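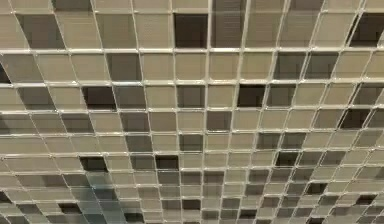
Chapter 9
Grout Joints and Movement

9.1 Introduction

A tiled surface is made of stiff units held apart by joints. The joints take up small differences in tile size, let the installer keep courses straight, and carry part of the stress when the wall or floor behind them moves. This chapter deals with joint width, grout selection, and the placing of movement joints.

Joint width is set by the tile, the backing, and the expected change in temperature. Small tiles supplied in sheets have a fixed spacing, and the gap between sheets must match it. Where it does not, the outline of each sheet shows in the finished work.

Glass expands more with heat than most fired clay bodies. Section 9.3 follows the method of Masson and Lebrun for estimating this change over a long run of tile. The worked problem uses a pool hall at Uverby with a temperature range of 20 °C.

Before reading further, review the terms "bond coat," "substrate," and "shear" in Chapter 8. Problems 10 through 16 at the end of the chapter require the table of expansion values in the appendix.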